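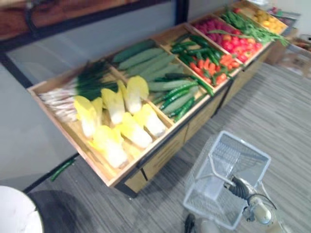
Pretend cabbages, cucumbers and tomatoes on a wooden produce display.

Would fake vegetables fool you?

People who make pretend food like to say you can't tell it from the real thing. Hmm. Let's check.

Start with the cucumbers. Some have faintly bumpy skins, and so do many real ones. Good try. The chili peppers are glossy, and real chilies shine too. So far, so sneaky.

Now think about a real market. Leaves droop. Tomatoes get soft spots. Cut cabbage turns brown at the edges if it sits out too long. A plastic or foam one never will.

"Looking is a weak test," says Salamatu Agyeman, who runs the play shop at Vetlow. "Smell it. Squeeze it."

A real green onion has a strong smell. A real tomato is full of juice, so it feels heavy for its size.

So does pretend food look real? From across a room, maybe. Up close, I'm not convinced. Just don't bite it to find out!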